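Dritstead go into the second leg a goal down and still believe

Dritstead lost the first leg of their semifinal 1-0 at Platen, and the return is on Saturday, May 11, 2019. The only goal came from a corner after 83 minutes. Until then the visitors had defended well and had the better chance, a header that hit the bar.

A crowd of 801 watched it, the largest at Platen since March.
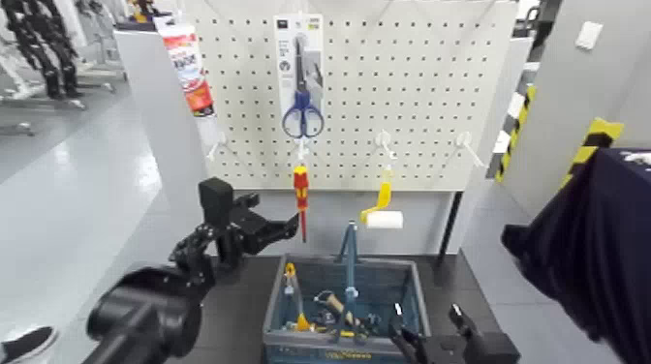

Scissors, a screwdriver and a paint roller on the pegboard.

The winners meet Borkowska or Usta in the final. Borkowska lead that tie 3-1 and rested two starters in the league last weekend. Dritstead had no such choice. They have used 18 players all season, and the same back four has started every cup match.

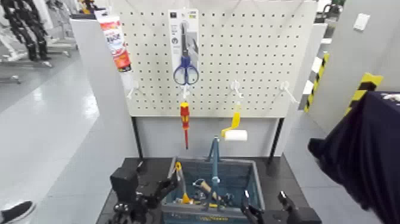
The screwdriver and roller hang from neighboring hooks.

Away goals count double, so a Platen goal would leave Dritstead needing three. The coaching staff plan to keep the 4-4-2 that worked for most of the first leg, with the fullbacks told to stay home early on. The left winger is back from a hamstring strain and should start.
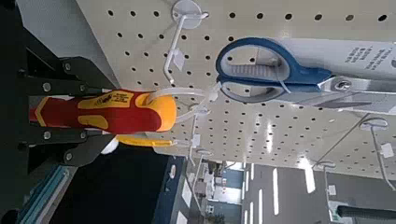

Red and yellow screwdriver, close up.

Platen will bring 142 fans on three buses. Gates open at noon, and tickets are on sale at the clubhouse until Friday evening.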